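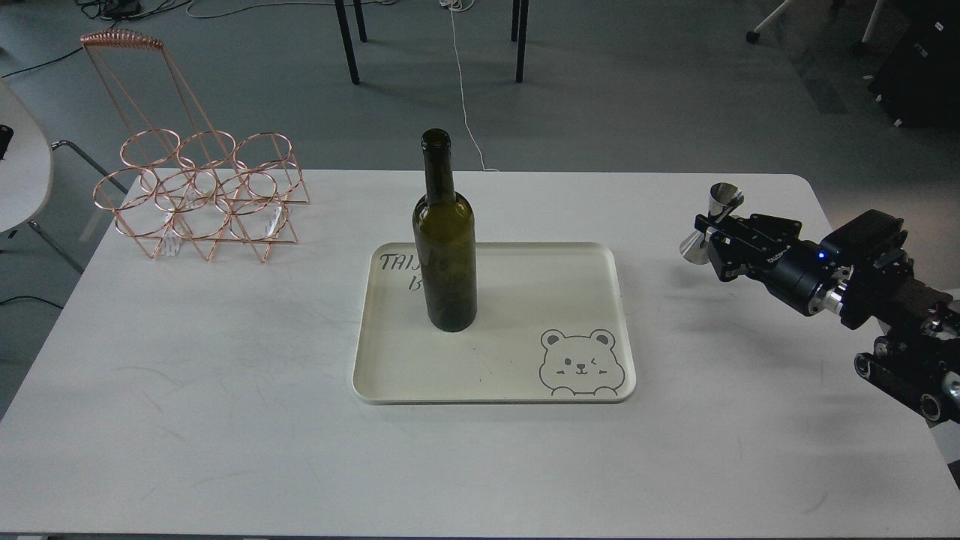
November, late, kitchen radio on low

I finally finished the scarf! Well, the scarf-shaped thing. It's 57 inches long when I wanted 70-something, but the yarn ran out and the shop in Wolton doesn't carry that color anymore, so it's a short scarf and I've decided I like short scarves. They don't get caught in the car door.

Anyway, the big news is that I went swimming in the reservoir at Isley again this morning. Yes, in November. I left the house before seven and it was still that gray kind of dark where you can see the road but not much on either side of it. I sat in the car with the heater blasting for a good ten minutes telling myself I could just drive home and make pancakes. Then a woman in a yellow bobble hat walked past with a towel over her shoulder, cheerful as anything, and I couldn't very well stay in the car after that.

The first minute is awful. It's always awful. My hands go first, then the back of my neck, and my breathing gets all short and silly and I have to talk to myself out loud (I say the words to old cereal commercials, it helps, don't ask me why). After that it settles down and there's this lovely stretch where everything is sharp and quiet. I did the little loop to the buoy and back. I wanted to go around twice but my feet were starting to feel like somebody else's, so I got out.

I forgot my thick socks. Again! I wrote SOCKS on the back of my hand last night and washed it off doing the dishes.

Stopped at Rattanakul on the way back for soup, and they weren't serving soup yet, so I had noodles at nine in the morning with my hair still dripping down my collar. Best noodles of the year, possibly of my life. I burned my tongue and didn't mind a bit.

Came home and slept for two hours on the couch with the scarf over my face.

The afternoon was all money stuff, which I'd been putting off. The heating bill was 319 dollars and I'm still cross about it – I've been wearing two sweaters indoors since October, so what am I paying for? The car needs a new something-or-other underneath and the garage wants 907 for it. I read that email three times hoping the number would change. If I skip the trip to Ullar in the spring I can cover it without touching savings, but I really, really don't want to skip Ullar. I've been looking at the same cabin online for weeks. It has a porch and a wood stove and you can hear the water from the bed (so they claim).

Maybe I could go for three nights and take my own food. I'll think about it tomorrow.

Page 115 of the library book and I still don't care who stole the letters. I'm giving it until the end of the chapter. It's due back soon anyway and there's a hold on it, so somebody out there wants it more than I do.

Bed now. Socks are already in the swim bag – I got up in the middle of writing this and put them in.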